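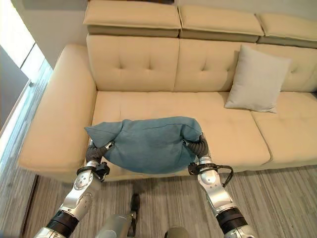 Pillow practice at the Havbridge club. The gray one is already on the sofa, the blue one is in hand.

I have been a mentor for the Havbridge robotics club for two years now, and I still go home most nights wondering what we are teaching. This spring the students picked tidying a living room as their project. I voted for something duller, like sorting bolts. I lost.

The task they wrote for themselves sounds like a chore chart. Pick up a throw pillow, bring it to the sofa, set it upright against the back cushions, let go. Two arms, one pillow at a time. The students call the project Corkix, after a long argument I stayed out of, and Corkix has its own logo, its own slide deck and a sticker. It had the sticker before it could close a gripper on command.

My complaint is with the word "learns." It was all over the draft of the poster for the Sturnier showcase: the robot learns to tidy. What we have is a student driving both arms through the motion again and again, and a model that tries to copy the results. Fine, people in the field call that learning and I'm not going to win that fight in a high school. But a parent reading the poster will picture something that looks at a messy room and forms an opinion about it. Ours has no opinions. Give it a folded blanket and I would not stand close.

The team has 2,853 recorded tries on disk, and they bring that number up a lot. I asked how many were any good and got a silence, then a spreadsheet. To their credit the spreadsheet was pretty frank. Plenty of the tries had the pillow grabbed by one corner, or squashed so hard between the grippers that it popped out when they opened. Some had been marked as successes with the pillow lying flat on its face. One of the students argued that a flat pillow is still on the sofa. I said my grandmother would disagree, and we spent the rest of that session writing down what "placed" means. It was the most useful hour of the term and it involved no robot at all.

Then came the test in April. They ran it 46 times with nobody touching the controls. I had asked them to write down their prediction first, and the sealed guess was 30 good ones. They got 11. I expected sulking and there was a little, mostly about the afternoon sun, which they blamed for everything until they did a few runs in the evening and those went just as badly.

Six students are still on the project, and they have split into two camps. One wants more recordings. The other wants to slow the arms down and squeeze less. I'm with the second camp, though I've kept quiet about it, and I notice the first camp has the better slides.

A pillow is a nasty object for a beginner, I'll grant them that. It has no fixed shape, the corners go where they like, and holding it tighter just makes it a different shape. I had my doubts about two hands for one pillow until I watched the one-arm version from last fall again. Two hands it is.

The poster now says "11 out of 46" in large type. That was my condition for signing the Sturnier form, and I had to give up the word "learns" to get it, so it stays in the title. I'm told the judges like a strong verb. We get the room again at four, and the agenda so far is squeeze settings, a new gripper cable tie, and whether the sticker needs an update.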